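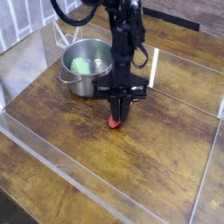

The old wooden tabletop, dark streaks and all

Hi, I'm Joyce Nyanda, and I run Istano, a little evening cooking school in Ivthorpe. I started it in my own kitchen with 2 burners and a neighbor, Tatu Gachanja, who wanted to learn my mother's bean stew (she now teaches our bread class, and she's way better at it than I am!).

These days we take 12 people per class and have 27 recipes on the list, mostly stews, flatbreads and pickles. You don't need any experience, just an apron and an appetite. We cook from 6 p.m. and then we all sit down and eat, which can go pretty late in December when the ginger cake comes out.

Want to join us? Come by 117 Eshun Street, or call and leave a message if I'm at the stove. Parking is behind the building.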